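October, bench notes, afternoon

Esthorpe mahzor, second volume. Printed 1828, Yom Kippur rite, on loan from the congregation while their reading desk is being refinished. Continuing from the condition check.

Spine lining removed as far as the third raised band. The old glue is animal, brown and brittle, and came away dry with the bone folder over most of the length. Stopped at the band where the leather is still sound. The remainder will need a poultice. Methyl cellulose, thin, under polyester film, up to 45 minutes, checking at intervals. Do not leave it unattended while the phone is ringing in the front room.

Sewing is broken in five gatherings, all toward the back. This matches the use. Neilah falls at the end and the book is opened hard there every year by someone standing, usually in poor light, with the weight of the text block hanging off the left hand. The Kol Nidre opening at the front is dirtier but structurally better. Wax on both pages. Old wax, yellowed, sunk into the paper in the gutter margin. Lifted what was proud of the surface with a spatula and left the rest. I see no case for solvent in a book that goes back into a lit room to be read from.

Pencil in the margins throughout: names, mostly in Hebrew letters, a few in Latin script. Some are cues for who was given which honour at the ark. One hand has corrected a misprint in the confession and the correction is right. None of this is to be erased or lightened. Surface cleaning with soft sponge on outer margins only, going around the pencil. I have flagged the affected pages with slips so that whoever picks this up doesn't start at the gutter out of habit.

Yurii Palamarchuk looked at the endpapers. He thinks they belong to a later rebinding by Hladun, whose ticket is inside the back board, half under the pastedown. I agree about the back. The front flyleaf has different chain lines and could be original. Not lifting it to find out.

Wrapper and box: the congregation wants the book kept in a cloth wrapper inside the box, as it was before. The wrapper that came with it is worn through at the folds and has been retired to a separate folder, labelled. They would like the replacement to be patterned, as the old one was, and usable on the desk as an under-cloth during the service.
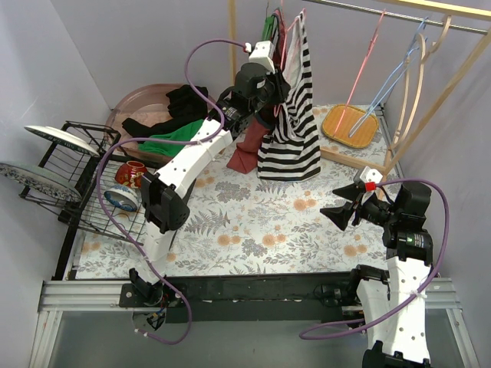
The wrapper cloth has two jobs and they pull in different directions. As a wrapper it only has to be clean, washed without softener, and free of loose dye. As an under-cloth it sits around the open page for most of a day, and the reader's eye goes back and forth across its edge. Grey leaves and fern fronds on off-white, as on the table covering, would be quiet enough beside old paper. The round peach-orange blossoms on the same print I would keep away from the text, or put to the inside of the fold. There is also custom to think of: white for the High Holy Days, and the ark curtain at Esthorpe is changed to white before Rosh Hashanah. I have asked whether a printed off-white ground counts as white for their purposes. It is their decision and should be recorded in the file with the name of whoever makes it.

Dye test for any candidate cloth: damp blotter both sides, weight on top, overnight. Any transfer at all and the cloth is rejected. Do this after washing as well as before.

Repair tissue: Misonano, the lighter weight, toned. The first toning was too pink against the Neilah pages. Second batch with more raw umber is close. Slightly dark is preferable to slightly light here – a light repair at the fold catches the eye when the page turns. Paste is wheat starch, sieved twice, let down well. Plusari is still on the shelf for box work. It is not to go near the text block, and I have moved it to the other cupboard.

Guarding the five gatherings: outer folds first, inner folds only where the tear goes through. Keep the guards narrow or the swell will put the spine out of shape and the boards won't close. Resew through the old holes with linen, unbleached. Measure the swell after the second gathering and stop if it is already too much.

Handling: the congregation's instruction sheet asks that the book not be placed face down, not set on the floor or a chair, and not left open when no one is using it. Same rules apply on the bench. For spine work it goes in the finishing press, fore-edge down, padded, closed. I rang and asked about this position and they had no objection. Loose fragments with any printing on them are to be kept, however small, in the labelled envelope. Those that can't be placed go back with the book for burial with their other worn texts. Sweepings from the spine are being kept separately until I have checked them for print. The old lining has Hebrew letters on one strip, so it was cut from printed waste, and it goes in the envelope too.

Next: poultice from the third band down, then pull the broken thread. Ask Yurii to photograph the Hladun ticket before the back joint is opened. Order more blotter.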